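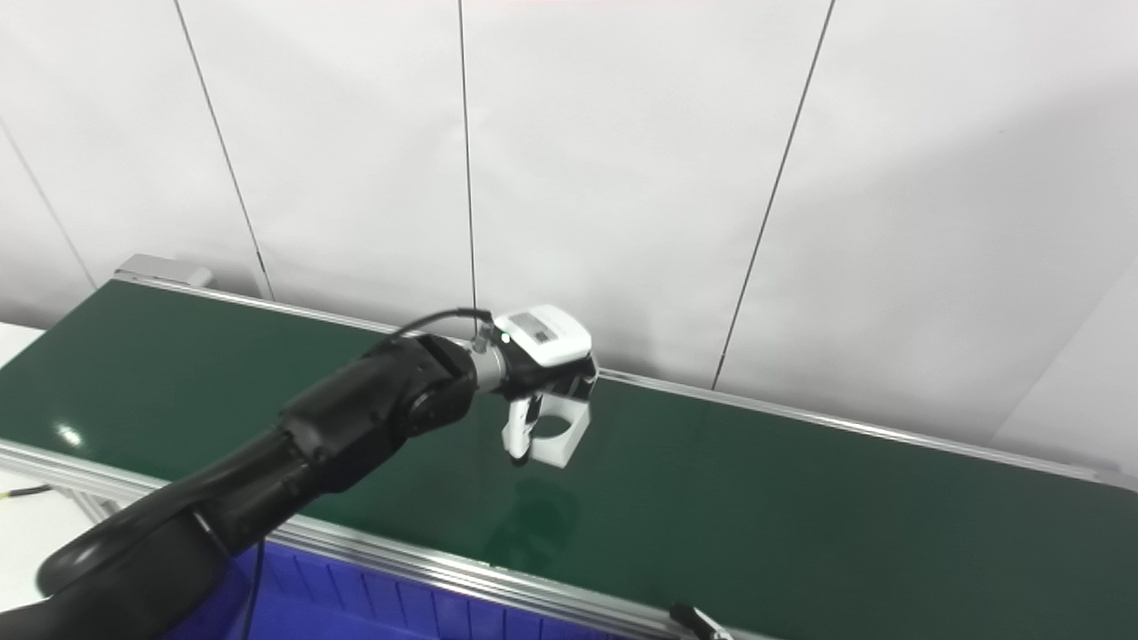
Houda Ouazzani told me early on that I was measuring the wrong end of the tonearm, and I spent most of November finding out how right she was. Her point was that cartridge makers publish plenty about the stylus and hardly a word about the headshell it's bolted to.

4.2 Headshell resonance

So I took one moving magnet cartridge, the Nuvutham, and played the same test record through six headshells. Two were from Pillach, three from Tondorus, and the last was an old Skinner I already had in a drawer (I'd stopped using it years ago and can't remember why). Tracking force stayed the same all the way through. I reset the overhang every time I swapped, and yes, that got old fast.

The tone I used for leveling was 1000 Hz, and everything in Figure 3 is shown relative to that. Below 300 Hz the curves sit so close together that I gave up trying to tell them apart by eye. Higher up they start to wander. The lighter Pillach has a narrow bump that the heavier one doesn't have, and the Skinner has a wide, lazy one that I could hear on piano records before I ever saw it on a plot – a sort of woody ring after the loud notes.

Figure 3. Output level against frequency for the six headshells, same cartridge, 103 sweeps in total.

I did throw out a few sweeps where the stylus skipped, and those aren't in the total. What bothers me more is the finger lift. On two of the Tondorus shells it's a separate piece held by a screw, and when I tightened that screw the bump moved. I hadn't planned for that, so I don't have a proper set of readings for it, only my notes from the evening I noticed. Houda thinks the screw deserves its own test. I've put what I have in Section 4.3, along with the torque settings I used for the cartridge bolts.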